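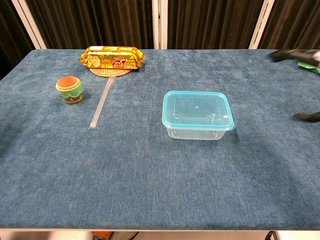

Section 8 covers the setting up of a display for an exhibition of small works at the Bambridge gallery using the Clurnenex modular plinth and wall rail system. It applies to ceramics, glass, carved wood and other objects that stand without support. Exhibitors who prefer a covered table to plinths may use one, provided that the cloth is a single color family and hangs straight along the front. A mottled blue covering against dark brown curtains, for example, gives a plain ground for pale glazes. Wall-mounted works are covered in Section 9.

8.1 Before you begin

Read this section through once before unpacking any work. Confirm that you have received the following from the gallery office:

Plinth panels and corner clips
Wall rail, if ordered
Numico museum putty, one packet per exhibitor
Leveling shims
Label cards and holders
Floor plan showing your bay number

Do not unpack artwork until the plinths are standing and level. Crates may be kept in the Espinoza Room until 4 p.m. on the day of installation. After that time the room is locked and remains locked until the opening reception has ended.

Note: The floor plan is final. Requests to exchange bays must reach the gallery office in writing before the installation period begins.

8.2 Assembling the plinths

1. Lay the four side panels face down on the felt sheet supplied. Check that the arrow on each panel points the same way.
2. Join two panels at a right angle and press a corner clip into the upper slot. Repeat at the lower slot.
3. Add the remaining panels in the same manner. The last joint is stiffer than the others and may call for light pressure from the palm. Do not use a mallet.
4. Stand the plinth upright and fit the top panel. It should sit flush on all sides.
5. Place a level on the top panel, first from front to back and then from side to side. Correct any tilt with shims under the base. Do not place shims under the top panel.

Caution: The tall plinth must not carry more than 146 pounds. The short plinth may carry up to 294 pounds when placed directly on the gallery floor. Neither figure applies on carpet.

6. Push gently against the upper edge of the plinth. If it rocks, repeat step 5 before going further.

8.3 Placing the work

Works made up of several parts should be laid out on the felt sheet in their final arrangement before any part is moved to the plinth. Exhibitors are advised to bring a paper template for such works – a full-size tracing is best – and to leave a copy with the gallery office for use when the show is taken down.

1. Wipe the top panel with a dry cloth and allow any dust to settle.
2. Set the work in position and view it from the entrance to the bay. Adjust as needed.
3. Mark the position lightly with removable tape and lift the work away.
4. Warm a small amount of putty between the fingers and divide it into 3 equal pieces. Apply these to the foot of the work, evenly spaced.
5. Return the work to its marked position and press down with a slight turn. Remove the tape.

Caution: Do not use putty on unglazed, gilded or waxed surfaces. It may leave a stain that cannot be removed. Ask the gallery office for clear acrylic pads.

Note: No part of a work may extend beyond the edge of the plinth on the side facing the aisle.

8.4 Labels

Place one label holder to the right of each work, at the front of the plinth. Labels give the name of the artist, the title, the materials and the price, in that order. Handwritten labels are not accepted. Where a work is not for sale, the letters NFS take the place of the price. Works shown as a set under one title receive one label.

8.5 Lighting

Track lights are adjusted by gallery staff only. Exhibitors may request one change of angle per bay, and should be present when it is made. Glossy glazes often show a hard reflection at eye level – moving the work a short distance back will usually soften it.

8.6 Final check

Remove all tools, packing material and personal items from the bay. Return unused clips and shims to the office in the bag provided, and sign the bay sheet. The bay is then considered closed, and any later change to the display must be made with a member of the gallery staff present.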